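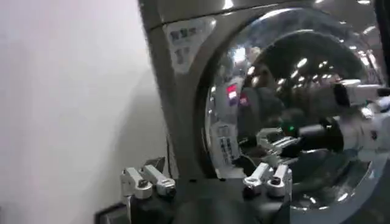 La puerta cromada, que me tiene enamorada

¡Por fin tenemos lavadora de carga frontal! Llevaba desde enero yendo a la lavandería de la esquina, con la bolsa a cuestas y el bolsillo lleno de monedas, y no os imagináis las ganas que tenía de escribir esta entrada.

El cuerpo es gris plateado, con ese acabado cepillado que me chifla, y la puerta es enorme y brilla como un espejo (ya sé que habrá que pasarle el trapo cada dos por tres, me da igual). La pegatina blanca de arriba sigue puesta. Femi quiere arrancarla y yo le he cogido cariño, así que de momento gano yo.

La encontramos de segunda mano por 100 euros, más lo que nos costó invitar a cenar a Uchenna, que nos ayudó a subirla 2 pisos sin ascensor. ¡Qué paciencia tuvo en el rellano!

Esta tarde le toca a las toallas y mañana me atrevo con la manta gorda del sofá, que en la lavandería nunca me cabía. Si alguien sabe quitar el pegamento de las etiquetas sin rayar el metal, que me lo deje en los comentarios, por si Femi acaba ganando.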